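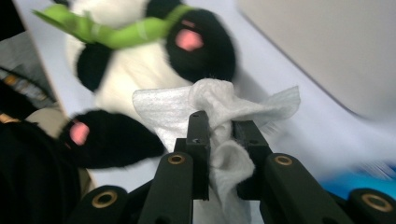
MENDEN, July 31, 2023

Worholm has begun comparing two sets of finger tips for its hand-held grippers, using a job most people do without thinking: wiping down a soft toy.

The trial runs at the firm's Menden workshop. An operator works with a gripper in each hand, steadying a plush panda with one and handling a wet wipe with the other. Each tip set will be put through 64 runs, and the recordings will be passed to Javberg, which makes the controller for the arm that is meant to repeat the task later.

Thin wipes are awkward to hold. They bunch up between the fingers, and a grip firm enough to keep hold of one can also pull at fur. Worholm says its older tips dropped the wipe in 14 runs during a short test before the trial — too many for the task to be useful as training material. 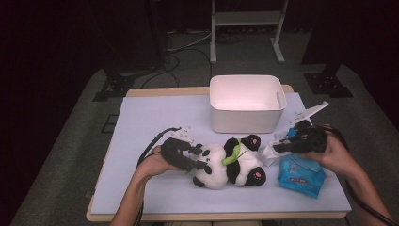 Two tips, one task

The first set is flat and hard. The second, supplied by Baláž, has a softer face and costs more to replace. Both fit the same linkage, so the operator can change over without setting the cameras up again.

Worholm has 392 earlier recordings of other household jobs, but none of them involved a wipe and a toy together. The firm will choose between the sets in December and plans to publish its run sheets then.
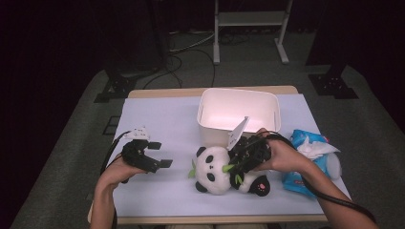

Will the same tips be used on the robot arm?
That is the plan. Whichever set is chosen will be fitted to the arm without changes, so that the recordings match what the arm can do.

Posted by the news desk

Recent items
Javberg controller update: what has changed
Baláž opens orders for soft finger tips
Choosing a wrist camera for close work

Contact the news desk | © 2023 | Back to top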